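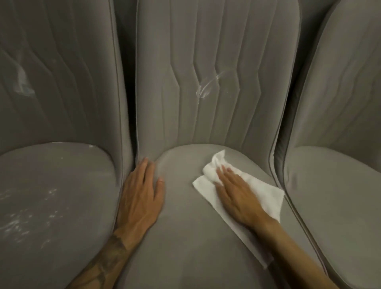 Energy Markets, week 6 handout: crude storage and why the curve has a shape

Bring this Sunday for the review session. Problem set at bottom.

Terms first

Spot price = delivery now, or near enough. Forward = delivery later, price agreed today. Plot price against delivery month and you get the curve.

Contango: later months cost more. Backwardation: later months cost less. Mix these up on the exam and the rest of the answer falls over.

Storage trade

Contango wide enough, someone buys now, stores, sells forward. Costs to cover: tank rent, interest on the cargo, insurance, pumping in and out, small losses. If the spread beats all of that, tanks fill up. As they fill rent rises and the trade stops paying. So the spread is more or less capped by the cost of storage, until tanks run out. Then no cap. Prompt price can drop very hard.

Backwardation has no matching limit. You can't borrow oil from next July.

Case: Balby terminal

Wirell leases 300 thousand barrels of tank space at Balby. Buys for the prompt month, sells six months out. Spread is $3.00 a barrel over the whole period. Rent $1.50, interest $0.90, everything else $0.35. Total 2.75, margin $0.25 a barrel. Times 300,000 = $75,000.

Now rent goes up to 1.80. Total cost 3.05, trade loses a nickel. Wirell leaves the tanks empty or sublets. Note that a lease already signed is sunk, so the decison changes. We will do this one on the board.

Common mistakes from last time
- annual interest rate used for a six month hold
- forgetting tank bottoms (oil you can't pump out, it stays on your books)
- treating crude grades as the same. Sour and light sweet dont share a tank

Problems

1. MacPherson has 150 thousand barrels at Wanska, same costs as the first Balby case, spread $2.60. Store or sell? Show work.
2. Redo 1 with the rent already paid and no sublet allowed.
3. Sketch the curve before and after tanks fill. Label axes, please.

Hand in to room 401 before 5 pm. Late ones under the door, half credit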